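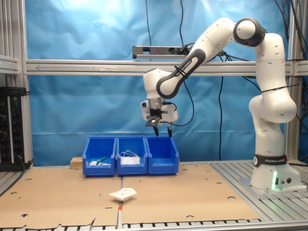
Sorting small parts into bins is the dullest subject on this course and the one people get wrong most confidently. Ask anyone who runs a bench and they will tell you they have a system. Ask them where the spare terminals live and you will wait. So this session is about small open-fronted bins, the sort with the sloped front, and about whether they do any of the things claimed for them. I have my doubts, and the three blue ones at the back of the table are a fair place to start: the left one has taken in a green item and a couple of small white ones, the middle one is given over to a white bundle that comes up over its front lip, and the right one looks to have nothing in it. That is how most rows of bins end up. One has become a home for odds and ends, one is overfull, and one is waiting for a purpose.

Workshop Organisation, handout for session 2
Sabina Pramanik
May 2, 2018

What the bin is supposed to do

The usual argument for open bins goes like this. You can see what is inside, you can reach it without lifting a lid, and you can put it back in one movement. Suppliers repeat this a good deal. The Prarnis catalogue, which some of you will have been sent, says that open bins "end searching". I would like to know how they measured it.

The first claim holds up reasonably well if you are standing in the right spot. A sloped front lets you look in from the working side. From the end of the bench you mostly see the sides of the first bin. Try it in the break.

The second claim depends on the hand. A bin sized for washers is fine for washers. Once you put something long in it, the long thing lies on the diagonal and everything else goes underneath, and now you are lifting items out to get at other items. That is a lid by another name.

The third claim is true, and it is the trouble. It is very easy to put things into an open bin. It is so easy that people put in things that do not belong there, meaning to move them later.

The mixed bin

I am told every year that a mixed bin is acceptable provided everybody knows what is in it. I have yet to see a bench where everybody did. At Wita, where I helped with a stores review, there were 400 open bins on one wall and 178 of them had no label or a label for something else. The staff were not careless people. They had been handed the bins before anyone had decided what was going in them.

If you must have a mixed bin, have one, mark it as such, and empty it at the end of the shift. Two mixed bins is a sign that the categories are wrong.

A note on categories. "Small white bits" is not a category, however tempting it looks from a standing position. Colour is a poor guide to use. A white clip and a white cap may go to different jobs on different days, and the person who sorted them by colour will be at lunch when you need one.

The overfull bin

Cables and anything that behaves like cables should not be kept in shallow open bins unless they are coiled and tied. They spring. You pull at one and three come out, then you push the lot back in and it sits higher than before. The textbook answer is a deeper bin. I am not convinced. At Sultana they went to deeper bins and simply bought more cable. Tie the coils first, then see whether you still have a space problem.

A simple test: if the contents stand above the front lip, the front lip is no longer doing anything.

The empty bin

Opinion is divided here and I will give you both sides, although I only believe one of them.

The first side says that an empty bin in the row is spare capacity. New part arrives, bin is ready.

The second says that an empty bin fills itself. Put one within arm's reach and leave it, and it will acquire a pencil, a screw of no known origin and a receipt. Either give it a label on the day you put it out, even if the part has not come, or store it under the bench.

Spacing and surface

Bins set side by side and touching look tidy and save width. They also make it easy to drop a part in the neighbour by mistake, particularly at the far end of your reach. The Driko guide recommends a gap of two fingers. I have tried it with and without and could not tell much difference, apart from the parts that fell into the gap.

Keep the area in front of the bins clear. This is where work is laid down, and it is also where crumpled wrapping and cloths come to rest. Anything left there for more than one job should be treated as rubbish until someone claims it.

Cardboard as a bench covering: cheap, kind to soft parts, quick to replace. Against that, edges tear, a seam between two sheets will catch a small washer, and if the sheet has holes in it you have built yourself a sieve. Use it if you like it. Change it before it goes ragged, and do not pretend it is a mat.

Exercise for next week

Take one row of bins at your own bench. Do not tidy it first.

Write down what each bin is for, from memory, without looking.
Then look.
Tip out any bin where the two disagree and sort the contents by the job they are used in.
Put back only what you used in May.
Note what is left over and bring the note with you. Leave the leftovers at home, please; last term we had a carrier bag of them in the cupboard until the holidays.

Anyone whose list matches their bins 100 per cent should bring a colleague to confirm it.

Reading

The Prarnis booklet, pages on bin sizes only. The size tables are useful and the rest is selling. The Driko guide is shorter and has the same faults. Copies of both are in the folder by the door, and I would like them returned this time.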